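Living With the Irnico Two-Arm Bench: A Review After Five Months
September 11, 2022
By the Drusby packing room desk

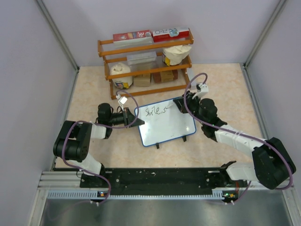 What we bought and why

I should say first that I did not want this thing. I have worked the small orders room at Drusby for 19 years, and when the office said we were getting a pair of robot arms for the packing bench I went home and grumbled through an entire dinner. So please read what follows as coming from someone who had to be won over, and who has been, mostly, though I do have a list of complaints and I intend to get to every one of them.

The Irnico bench comes as one piece. You get two white arms on a black base plate, a gripper on each, a little camera up at each wrist, and the walled table they work over. We added the orange shelf rack at the back ourselves, so the arms would have jars and small boxes within reach. It took most of a Friday to set up, and the bulk of that was getting the bench through our door, which is an old door and narrower than anybody remembered.

We looked at the Pendomine before this one. It is a single arm, cheaper, and very quick at moving a box from one spot to another. But so much of what we do takes one hand to hold and the other to do something, and I'm glad the office listened when several of us said so.

The work it does

Our room handles the small mixed orders, the ones with a jar or two, a couple of little boxes and something written by hand. On a normal day we send out 394 of them. The arms now do the picking from the rack and set the items down in order for whoever is packing. They are slower than I am. I timed it one afternoon out of pure stubbornness, and I won by a good margin, and then I did the same thing for the rest of my shift and my shoulder reminded me why we were having this conversation in the first place.

The writing is the part visitors always want to see. One gripper steadies the small whiteboard and the other holds the marker, and it writes out a word in a slanting sort of cursive that is a good deal nicer than mine. We use the boards for bench notes and for the greeting by the pickup counter. It needed a lot of patience to get going (the first week the pressure was wrong and we went through markers at a shocking rate), but the setup screens walk you through it and I got there in the end without calling anyone.

Gripping is good on boxes and fair on jars. Our paper-wrapped jars are the trouble, and I'd put that partly on the paper, which we fold differently depending on who is folding. We have since agreed on one way to fold it. That was a longer meeting than you would think!

What changed for us

I know this is what most people reading will want to hear about, so I'll try to be fair. Nobody in our room lost a job. There are five of us, same as in the spring. What did change is who does what, and it hasn't been even. Two of us took to the programming right away and now spend a chunk of each morning on it. The rest of us pack, check, and deal with the odd orders, and for a while there was a feeling that the bench belonged to some people more than others. We fixed that, or started to, by putting everyone on a rotation, and I'd urge any shop buying one of these to write the rotation before the crate arrives.

The reaching is gone, and I can't say enough about that. I used to go up and down to those shelves all day long. Now I stand in one place, with a mat, and I go home with something left for the garden.

I do miss the chatter a little. When you all walk to the same shelves you bump into each other and talk, and when the shelves come to you, well, you don't. We moved our coffee break to a fixed time to make up for it, and that has helped.

Complaints, as promised

The cables loop up over the arms, and I find myself fussing about them every time I wipe down the table. They have never caught on anything, I just don't like them up there.

The manual is 32 pages and the part you need is always on the last few. The index lists "gripper" once.

The table top is a pale marbled beige and shows marker smudges terribly. We keep a damp cloth on a hook by the bench.

The service line is friendly but closes early in the afternoon, which is exactly when our orders pile up. Barua, the dealer we bought through, has been much easier to reach, and they sent replacement fingertips in two days when ours wore smooth.

And it is not cheap. I wasn't told the full figure, only that it came to roughly the price of the delivery van, and we love that van.

Would I buy it again

For a room like ours, yes. If your orders are all the same shape, get the Pendomine and save your money. If you have mixed items, people with tired shoulders and a manager willing to give everyone a few slow weeks to learn, the Irnico is worth the trouble. Ask for the spare fingertips up front, and measure your door.

Recent items
Anti-fatigue mats: four we stood on for a month
Pendomine single arm, first look
Folding paper for jars, the way we settled on
Tape guns for small hands
Barua dealer visit: notes from the September open house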